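Can a Machine Tidy the Hallway Yet?
Project report, Household Automation module
6 Oct 2022

1. Why we picked this

Our group started out wanting to know if a robot could clear up after a normal family. By February we had cut that down to shoes. Every home has them, they end up everywhere, and a four-year-old can put them on a rack. The makers of home robots talk as if this kind of chore is nearly done. We don't think it is.

2. What we read and watched

We went through 223 short clips put out by companies and labs, most of them from Drimgate and Siqueira. Tidying clips tend to show one object on a clean surface, and a lot of them are sped up. Very few show the same job tried again with the object moved. Drimgate's brochure gives 2,589 completed "home tasks" but doesn't say how many were started, so we left that number out of our results. A count of successes with no failures next to it tells a buyer very little.

3. The shoe problem

A shoe is a bad shape for two fingers. The top is curved, the sole is thick, and the good places to grab depend on which way it is lying. Foam clogs look like they should be easier, with no laces and a big opening at the heel. They bring their own trouble. The heel strap swings on some models, so a grip on the strap may hold the strap and let the rest of the shoe hang. The holes on top are too small to be handles but big enough to confuse a fingertip.

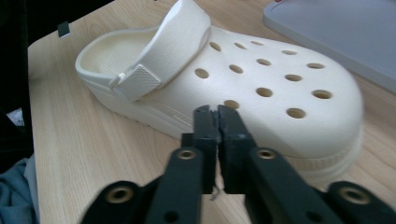
4. What a person does without thinking

We asked classmates to put away a pair of clogs and watched their hands. Most hooked two fingers into the heel and lifted. A few pinched the side. When a shoe slipped they changed grip halfway up and kept talking. The two-finger gripper has closed or open, plus wherever you point it. A person holding the tool can make up for a lot of that with their own wrist and eyes, so a good result by hand should not be counted as a good result for a robot.

5. Cost

The Bedia arm we priced costs 1,030 dollars before you add a camera or anything to move it around the house. The Prurnuton shoe rack we compared it with costs less than 100. The rack does not pick up shoes either, but it doesn't claim to.

6. Where we ended up

Single shoe, clear table, known position: we would believe a company that said it could do this. A pile by the front door in bad light, with a wet umbrella on top, we would want to see uncut and at normal speed. We found no clip like that. Our grade for the chore as a whole is "not yet," and two of us wanted "not close."

If another group takes this up, we would skip the clips and spend the time on pairs. Matching left to right came up late and we never got to it.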